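Workplace > Storage and Handling > Opinion

We use cookies to measure traffic and remember your settings. By continuing to read you accept this. Manage preferences

The case against the floor as a shelf

Jae-in Min
23/12/2025

Most small stockrooms have two storage systems. One was bought, assembled and labeled. The other is the floor. The first appears on the plan and in the budget, and the second holds whatever arrived after the first was considered finished. My argument is that the second system costs more than the first, that its cost is predictable, and that the usual remedy, which is to buy more shelving, does not reduce it.

I have spent the past several years laying out storage for firms of between 4 and 60 people. The work is not complicated. It consists of measuring what comes in, measuring what goes out, and finding a place for the difference. The places that work well are seldom the ones with the best equipment. They tend to have a rule about the floor and somebody who enforces it.

What the floor costs

A carton on the floor occupies its own footprint plus the clearance needed to get around it. For a typical parcel carton in a narrow aisle, the clearance is larger than the footprint. Put two cartons on opposite sides of the same aisle and the aisle stops working as an aisle. People will still use it, but they will turn sideways, and they will not bring a cart.

At Negussie, a parts distributor with a single storage room, we timed picks before and after clearing the floor. No shelving was added. The room held more than 3,000 stock items, and the number did not change during the exercise. Average pick time fell by 8 seconds. That is a small figure until it is multiplied by every pick in a year, and the clearing itself took one afternoon.

The second cost is lifting. The bottom of a carton on the floor is at ankle height, and its handles, if it has handles, are well below the knee. Every lift from there begins with a full bend. The same carton on a surface at mid-thigh requires almost none. Firms that would not accept a workbench at ankle height accept a receiving area at ankle height, and I have never heard a good explanation of the difference.

The third cost is stacking. Once a carton stands on the floor for more than a day, its top becomes a surface. Something is set on it: a tray, a binder, another carton. From then on the lower carton cannot be opened without moving the upper object, and the upper object has no home of its own to be moved to. It will go onto a third carton. I have traced chains of this kind that were five objects long, all of them begun by one delivery that was not put away.

The shelf and its overflow

The standard objection is that the floor is only used when the shelves are full. In my experience this is true less often than people believe. Shelves are frequently full at eye level and half used at the bottom, or full of cartons that are themselves mostly air. A compartment with one carton in it is treated as taken, whatever the space beside or above the carton.

The top of a low unit causes particular trouble. It is flat, visible and easy to reach, so it collects small boxes that belong to no category. Two or three small boxes on top of a unit do no harm on the day they are placed. The harm is that they define the surface as available. I recommend that the top of any unit below chest height be given a named use or be kept clear, and that the decision be written on the unit.

Packaging waste follows the same pattern. Plastic wrap comes off a carton where the carton is opened. If the carton is opened on the floor, the wrap stays on the floor, usually pushed against the nearest vertical surface. It is light, it is transparent, and on carpet it offers very little grip underfoot. Of all the things commonly left at ground level, I rank it as the worst, well ahead of cartons, which can at least be seen.

Carpet deserves a paragraph of its own. Many stockrooms are converted offices and keep the office floor. Carpet tile is quiet and tolerable to kneel on, but it resists sliding, so a heavy carton that could be pushed across a hard floor has to be lifted or dragged. Dragging lifts the tile edges. A striped tile has one advantage, in that the stripe can serve as a line to keep goods behind without any tape. I have seen very few firms take advantage of it.

On a gray striped carpet with a yellow unit to one side, the usable floor is whatever remains between the shelving and the nearest carton. A tray resting on a cardboard box is a case of the stacking problem at its first stage, and clear wrap along the base of the box is a case of the waste problem. The carton inside the unit, with its hand-hold and its barcode label, shows that the same room is capable of the correct arrangement.
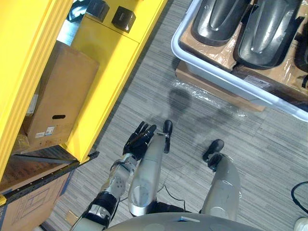 Why more shelving does not help

When a floor fills up, the normal response is to order another unit. Clandoletti did this three times in the period I worked with them. Each unit cleared the floor for several weeks. Each also reduced the open area of the room, so that when the floor began to fill again, it took fewer cartons to block it. By the third unit the room had more shelf length than at any time in its history and was the hardest it had ever been to walk through.

Shelving adds capacity. The floor problem is one of sequence. Goods arrive, and there is an interval between arrival and placement. In that interval they have to be somewhere. If no place has been provided for the interval, the floor is used, however many shelves are standing empty nearby. The remedy is a receiving surface: a bench or a low platform at a sensible height, large enough for one normal delivery and deliberately no larger.

The limit on size is the part that meets resistance. People want the receiving surface to be generous. A generous receiving surface becomes a shelf within a month, and the floor is back in use behind it. A tight one forces the delivery to be put away before the next delivery comes. Belier, who run a two-room mail-order operation, cut theirs to half its original length on my advice. They disliked it through the whole of January and have kept it since.

A rule that can be followed

I do not favor rules that forbid the floor entirely. They are broken on the first busy morning, and a rule that has been broken once with no result is finished. The version I use has the following terms.

Nothing stands on the floor overnight unless it is too heavy for one person to lift, in which case it stands on a pallet or a wheeled base.

Nothing is placed on top of anything that is itself on the floor.

Wrap and strapping go into a bin within arm's reach of the place where cartons are opened. If the bin is farther than that, move the bin.

Labels face the aisle. A carton that has to be turned to be identified will be taken out, and a carton that has been taken out will often be left out.

The last term is the cheapest to apply and the most neglected. Cartons with hand-holds should be placed with a hand-hold facing outward, and the label should be on the same face. Where a supplier prints the label on another face, a second label costs almost nothing. At Roltberg we relabeled 2,000 cartons over two working days, and retrieval by new staff improved enough that the supervisor stopped accompanying them.

The objection from busy people

It will be said that all of this assumes spare time, and that a room with goods on the floor is simply a room in use. I accept part of it. A stockroom during a delivery should look like a stockroom during a delivery, and a view of any working floor at midmorning says little about how the place is run. The test is the state of the same floor at closing.

Where I disagree is on the question of time. Putting a carton away takes the same number of seconds at ten in the morning as it does at the end of the day. Deferring it adds the detours made around it in between, and very often a second lift. The busy firm has less reason to pay for these than the quiet one.

I would ask anyone about to approve a purchase of shelving to wait two weeks, put a bench by the door and a bin beside the bench, and then measure the floor again. If it is still covered, order the shelving. Most of the firms I have put through this did not place the order, and the ones that did bought a smaller unit than they had first specified.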